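Indley folding notes, read me first

The set covers clothes being folded on beds in ordinary bedrooms: 1566 short clips from 15 homes, with a text file of notes for each home. Nomvula Potgieter did the sorting and I wrote the notes. Last changed Sunday, April 13, 2008.

I was asked to call it a set about "neat folding." I won't. Half the garments come out in a shape I wouldn't put in a drawer, and the label "folded" only means the person stopped and moved on. Igor Ševčík thinks a score from 1 to 8 would fix this. We tried it on two homes and couldn't agree with ourselves a week later, so the score column is blank. Please don't fill it in for us.

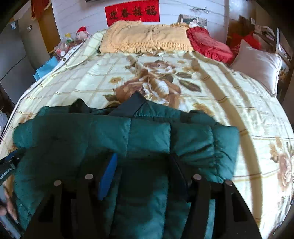

Padded clothing is the weakest part of the labels. The instructions we handed out in August were written with T-shirts in mind, and they talk about creases and matching edges. A puffer jacket quilted in horizontal channels, like the dark teal one on the flowered bedspread, doesn't hold a crease the way a T-shirt does, and where a fold begins is anyone's guess. Treat every start time under "outerwear" with suspicion.

Known problems
Bedspread patterns confuse the color field. Large printed flowers have been entered as garments.
"Bed" includes sofa beds in the Karkura files and leaves them out in the Buvus files.
Hoods and collars share one label. They shouldn't.

Corrections go to Halliday, second folder.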